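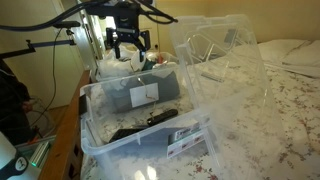

4. Before you let the arm reach into a bin

I do these checks every single time, even when I only stepped out for coffee. They take me 80 seconds.

1. Agree on who holds the stop button. Say it out loud, please!
2. Set the speed cap to 126 mm per second for anything on a soft surface. Bins shift on bedding, and a fast arm will shove one right over.
3. Open the lid all the way and keep it clear of the path you've planned.
4. Follow each cable with your eyes from the gripper back to the base. A loop that looks fine with the arm parked can snag on a lid corner once it moves.
5. Jog down slowly with the fingers open and stop above the rim. Look at it from the side — the view from the top fools me constantly.

Caution: Hands stay out of the bin while the arm has power. If something needs moving, hit stop first, then reach.

Note: Clear plastic throws glare at the depth camera. If the reading jumps, turn a lamp away and try step 5 again.

Write the cap and your initials in the log before the first grasp.

Comments (2)

Zoriana Kravchuk: Does the cap go back to default after a restart? Mine did.

Randi Lindholm: Same for me, so I check it after every restart now. Step 4 saved me a connector in December.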